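Entretenir son matériel de MMA à la maison : nos astuces pour des gants qui sentent bon (oui, c'est possible !)

19 août 2022

Le sac de sport qui reste fermé au fond du couloir, on connaît tous. Trois soirs d'entraînement par semaine, des gants, des protège-tibias, des bandes, un protège-dents, et au bout d'un mois toute l'entrée sent le vestiaire. Depuis que j'ai pris de bonnes habitudes, je peux ranger mes affaires dans le placard du salon sans que personne ne fronce le nez !
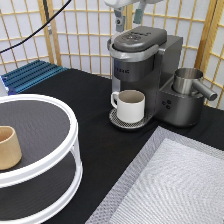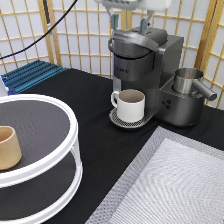 Commençons par les gants, le gros morceau. Dès le retour de la salle, on les sort du sac, on ouvre les scratchs en grand et on écarte bien la paume pour que l'air passe jusqu'au bout des doigts. Un coup de chiffon microfibre à peine humide à l'intérieur, un autre sur le cuir, et on laisse sécher à l'ombre, jamais sur le radiateur (le cuir craquelle et la mousse durcit, j'ai perdu une très belle paire comme ça en janvier). Moi je fais ça dans la cuisine, le temps qu'un café coule dans une grande tasse blanche posée sous la machine, et le soir c'est devenu un réflexe. Une fois la tasse vide, les gants sont essuyés, ouverts, suspendus, et je n'y pense plus jusqu'au lendemain.

Pour l'odeur, ma recette préférée reste le bicarbonate. Deux vieilles chaussettes fines, deux cuillères à soupe de bicarbonate dans chacune, un nœud bien serré, et hop, une par gant pour la nuit. Ça marche aussi avec du marc de café, à condition qu'il soit parfaitement sec : étalez-le sur une assiette pendant deux jours avant de le mettre en chaussette, sinon vous allez fabriquer de la moisissure, et tacher la doublure par-dessus le marché. Si les gants ont déjà un long passé derrière eux, recommencez plusieurs nuits de suite, en changeant la poudre à chaque fois.

Les bandes, maintenant. Lavage à 30 degrés dans un filet, toujours ! Sans filet, les miennes sortaient en une seule tresse avec les manches des t-shirts, et j'y passais un quart d'heure. Fermez le scratch sur lui-même avant de les glisser dedans, il accrochera moins. Pas d'adoucissant, qui encrasse les fibres et leur fait perdre de l'élasticité. Pour les enrouler, je coince une extrémité sous un pot de confiture et je tire doucement en partant du côté scratch, bien à plat, comme ça la boucle du pouce se retrouve à l'extérieur, prête pour la prochaine séance.

Le rashguard et le short de combat se lavent à l'envers et à froid, le plus vite possible après l'entraînement. Si vous rentrez trop tard pour lancer une machine, une bassine d'eau froide avec un petit verre de vinaigre blanc pendant 15 minutes, on essore à la main, on suspend dans la douche, et la lessive attendra le lendemain sans drame. Évitez le sèche-linge : les coutures plates et l'élasthanne n'aiment pas ça du tout.

Pour les protège-tibias, j'ai bricolé un séchoir dont je suis très fière. Une chute de tasseau, 12 crochets vissés en quinconce, deux équerres Stileck que j'avais en rab, et le tout fixé au mur de la buanderie. Laissez une bonne largeur de main entre les crochets pour que rien ne se touche. Les gants y vont aussi, pendus par le scratch, ouverture vers le bas. Ça m'a pris un après-midi, peinture comprise, et franchement ça change la vie !

Le protège-dents se rince à l'eau froide (l'eau chaude le déforme) et se brosse avec une brosse à dents souple réservée à cet usage. Pensez à la boîte, qu'on oublie tout le temps : eau tiède, liquide vaisselle, séchage couvercle ouvert. Si la vôtre n'a pas de trous d'aération, percez-en quelques-uns avec un petit foret, puis ébavurez au papier de verre grain 2000 pour ne rien laisser qui accroche.

Et le sac lui-même ? Une fois par mois, je le retourne entièrement, je secoue les miettes de barres de céréales, je passe l'éponge savonneuse dans les coins et je le laisse dehors une journée. Au fond, je glisse une feuille de papier journal, changée dès qu'elle gondole.

À lire aussi

Raviver un cuir terni avec le baume Clerker
Range-gants mural : le plan complet avec équerres Stileck
Recoudre un scratch qui lâche, à la main ou à la machine
Tapis de sol Sastik : comment ravoir les traces noires
Notre essai du savon en paillettes Maillard
Fixer un sac de frappe au plafond du garage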